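I've been using the Prendomora stone care kit since May, and I came to it in a bad mood. The last three bottles of marble cleaner I bought all promised to lift stains and protect the surface, and as far as I could tell they were slightly soapy water with a picture of a lemon grove on the front. (Lemon, on marble. Think about that.)

## What's in the box

A spray cleaner, a 300 ml bottle of sealer, two cloths and a leaflet in very small type. The cloths are decent. The leaflet says the sealer will last "up to" 21 months, and I would like to meet the person who wrote "up to".

## The cleaner

Fine. It takes off tea rings if you get to them the same evening, and it doesn't leave the greasy film I had with the Vukon spray. It smells of swimming baths for ten minutes or so. On an older turmeric mark it did nothing at all, though the box lists turmeric by name.

Washing-up liquid in warm water, rinsed and dried properly, did the same job on the tea. I tried them side by side on the same slab and couldn't see any difference.

## The sealer

You wipe it on, leave it for 20 minutes and buff off whatever hasn't soaked in. My first go left a haze because I was stingy with the buffing. The second coat went on better. Water now beads for a good while before it starts to darken the stone, and that is a real improvement on what I had.

It won't stop etching, whatever the front of the box hints at. Vinegar still leaves a dull spot. Siriporn Wongsuwan, who fitted my worktop, told me as much before I bought it: a sealer slows down stains, and acid eats the polish whether you've sealed or not. Her advice was to pick a stone with plenty going on in it and stop looking so closely.

Cream and beige with brown veining is the sort she means, and a small mark has a fair chance of getting lost in the tan patches. 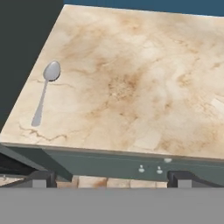

## Price, and would I buy it again

The kit costs £11 more than the plain Ronlow sealer, which comes without cloths or spray. I've used both. The Ronlow is thinner and needs an extra coat, but the beading looked the same to me a month on.

So I'd skip the kit and get the sealer alone, if Prendomora ever sells it that way. I emailed to ask and was sent a discount code for the kit. Two and a half stars, and the half is for the cloths.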